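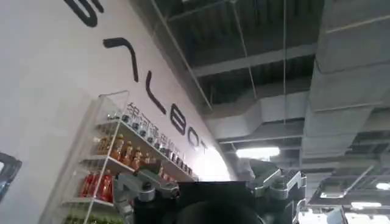 Página 337

CAPÍTULO 13
Percibir desde la muñeca: del píxel al plan de agarre

Abre el archivo estante_13 del repositorio de prácticas y déjalo en pantalla mientras lees. La mayor parte de lo que nos hará sudar en este capítulo cabe en una vista como la que lo encabeza: botellas muy juntas en una estantería blanca, varias de ellas borrosas, una luz que se come parte de la pared y un dedo de la propia pinza tapando las botellas rojas y las ámbar. ¡Y con eso hay que decidir adónde mover la mano!

En el capítulo anterior la cámara estaba fija y la escena se dejaba medir con calma. Ahora la cámara viaja con el efector, y cada fotograma depende de la postura del brazo. Si la muñeca gira, el mundo entero gira con ella: los estantes se inclinan, el techo invade media imagen y los conductos de ventilación ofrecen al detector unos bordes rectos preciosos que no le sirven de nada. Para un algoritmo ingenuo, esos bordes valen tanto como los de una botella. A mí me sigue pareciendo uno de los problemas más bonitos de toda la robótica (y he visto a grupos enteros quedarse sin recreo por resolverlo).

Trabajaremos con Plomard, la biblioteca de percepción que instalaste en el capítulo 2, y con el planificador Flodon. El conjunto de prácticas Mabuza reúne 2337 fotogramas de muñeca con sus posturas articulares; más de 13 secuencias traen además la máscara de la pinza ya dibujada a mano, y conviene empezar por ellas.

13.1 Lo primero, borrar la mano

La pinza aparece en la imagen, pero su geometría la conocemos: está en el modelo cinemático. Proyectamos ese modelo sobre el plano de la cámara, obtenemos una silueta y marcamos esos píxeles como «desconocido». Ojo con la palabra. Un píxel desconocido no es espacio libre, y confundir ambas cosas es el error más frecuente en las entregas de esta unidad. Detrás de un nudillo de metal puede haber una botella entera.

Consolacion Layug, que escribió el módulo de máscaras de Proluvari, recomienda dilatar la silueta un par de píxeles antes de aplicarla. El desenfoque de los objetos muy cercanos ensancha los contornos, y una máscara ajustada al milímetro deja un halo gris que el detector toma por objeto.

Actividad inicial. Carga el fotograma, aplica la máscara sin dilatar y anota qué regiones cambian de etiqueta cuando la dilatas. Guarda las dos versiones: las necesitarás en el apartado 13.2, donde Flodon propondrá sus primeras trayectorias de acercamiento.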